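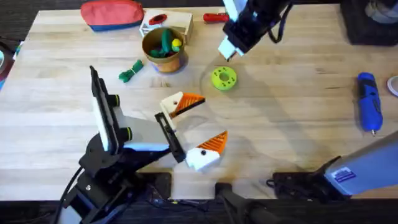 Photo: Thilini Miah

Home | Posts | Work | About

Posted in May by Lenka Baláž

Our workplace has two robot arms now, and I have been asked several times whether I'm excited. I pack and sort returns at Haque, in the Anstead building, and I've done it long enough to have been excited before. We were excited about the scanners. We were excited about the new labels, for about a morning.

The arms are mounted at a butcher-block table, and what they're learning on is small stuff: a green disc with a hole in it, a knot of green rope, a cup with more green things and a yellow ball in it. The fingers have orange ridged pads. I like the pads. I have no complaint about the pads.

My complaint is with the slide we were shown. It said the pair would handle 1,000 items a shift once trained, and that this would "free up" the returns desk. Free us up for what? Shafiq Sikder asked that at the meeting and was told there would be a follow-up. We have not had the follow-up.

What has changed so far is who does what before lunch. Anjana Talukder used to check the damaged items, and she was good at it. She could tell by the rattle. Now she spends her mornings setting things out on the table, putting them back, and setting them out again. She says her back hurts less and she's bored out of her skull. Both of those should count, and I only ever hear management repeat the first one.

Over in Trandevdale they put in a similar setup and kept everyone, or so we're told. Kept them on the same hours? Same pay grade? I asked and got a brochure.

I'm not against it. If an arm wants to pick up the 4,000th phone case of the season it can have mine. I'd just like to see the training plan for the people, with dates on it, before I see another one for the machines.

Comments (2)

Shiuli Wickramasinghe
We got the "free up" talk at Buda too. Ask for it in writing, and ask who signs it.

oldreturnshand
I'm 63 and have been freed up twice. Get the pay grade question answered first.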